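Fundano hand grippers, set of 2: review after one month of use

Written by Irja Kettunen
Rating: 4 out of 5

I bought this set in April for a small project about tidying a desk. The idea is simple. You hold one gripper in each hand, you do the work as the robot should do it later, and the recordings are used for training. I have no robot arm of my own yet, so this was for me a good way to start.

I had before only the older Didon tool, and I will compare with it in some places.

What I like

The fingers are the best part. They are black, with dark ribbed pads on the inner side, and the pads have a good hold on smooth things. With the Didon I dropped metal pieces very often. With the Fundano I can take a thin metal rim and keep it upright, and my hand does not become tired from pressing.

The body is white and grey and quite wide. In the first days I found it too wide and I hit it against everything. After one week I did not think about it any more. My colleague Vilja Miettinen has smaller hands than I have and she still prefers the Didon handle, so please try both if you can.

The set arrived fast from the shop Ghanem, and they answered my two questions by e-mail in the same afternoon.

What I like less

The cable. It is thin and black and it hangs down from the gripper, and when you work at the corner of a desk it wants to catch there. I fasten mine to my sleeve with a clip. A longer cable would cost the maker very little.

The manual is also weak. It says to calibrate "when needed" but it does not say how one can see the need. I do it now after every 200 recordings and I am satisfied with the result.

Working with shiny metal

Many people ask about this in the shop comments. Reflecting things are difficult under ceiling lamps, and I advise to begin slowly. Bring the piece up between the fingers, close them gently, and wait a moment before you move towards the box. A wooden box with dividers is good for practice, and a plant with leaves hanging over it makes the task harder in a useful way.
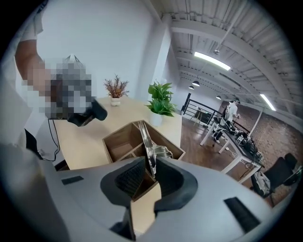

Price and who should buy it

I paid 400 euros for the set. For a hobby it is a lot of money, but the Brorneck set costs more and I did not find its fingers better. If you only want to try the method one time, borrow a set first. If you plan to record every week, I can recommend it.

I take away one star for the cable and the manual. Spare pads can be ordered separately, and I have already put one pair in my drawer.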